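Practice Runs at Zasstead

The Jundalitz project trains its arm on examples gathered in simulation. An operator steers each run, and the software logs joint angles and gripper state.
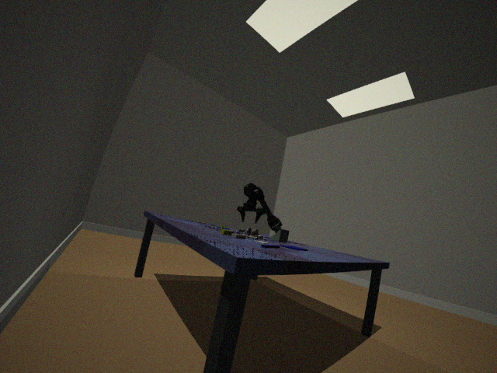 Org wrote in to ask whether 2390 runs can cover enough layouts. The Sanport lab had stopped at 100 and regretted it.

Object positions are redrawn before every run. Blue tiles, bars and small cubes may land on either side of the arm.
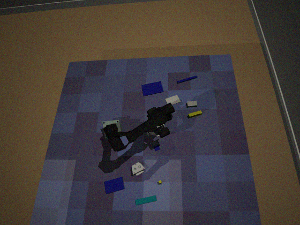
What Gets Kept

Runs longer than 90 seconds are dropped. A failed grasp stays in, up to 3 tries.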